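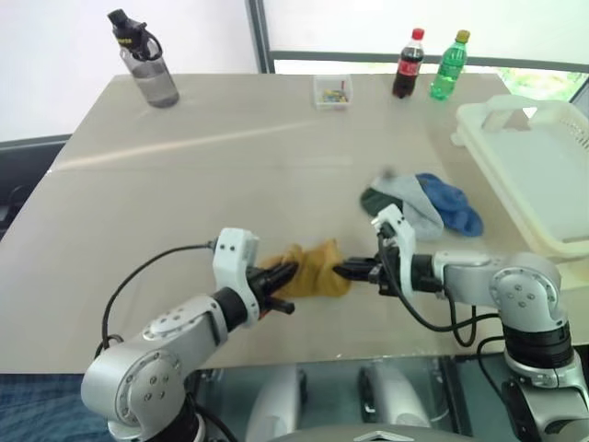
Neelam Uniyal has been paid to fold other people's laundry for eight years, and she would like it known that she doesn't think your drawers need to look like a magazine.

I had gone to see her in Pronham expecting a sermon. Her home laundry service, Clakwood, charges $50 a visit, and since August it has also run a folding class at $149 a head. I told her that seemed a lot of money to learn what to do with a T-shirt.

"It is a lot," she said. "Most people don't need it. Their mum could show them."

So who signs up? Mostly people who have already bought the organisers, she said, and found the cupboard was no tidier. She blames the video people for that. I asked whether she wasn't one of them.

"I made two videos. They were dull and I stopped."

Her views on socks are firmer. She won't roll them into balls, which she says ruins the cuffs, and she won't sort them by colour either. They go in a heap on the table while she does everything else, and get paired last. I pointed out that I do exactly this, for free, and mine never get paired at all. She said that was because I took them off the table before I'd finished.

Cloths are another matter. Uniyal folds hers in thirds. Ainhoa Lorente, who teaches the class with her, thinks this is a waste of an evening.

"A cleaning cloth can go in the basket any way it likes," Lorente told me over the phone. "Neelam and I have argued about it for years. I've seen her refold mine."

Uniyal didn't deny it. "They sit flatter," she said. "You can fit more in."

How many more? She hadn't measured. I tried it at home with a plastic basket and a load of tea towels, and got the lid of the cupboard bench to close either way - though the folded lot did come out in one piece when I wanted one from the bottom.

The next class is on 3rd October. I haven't booked.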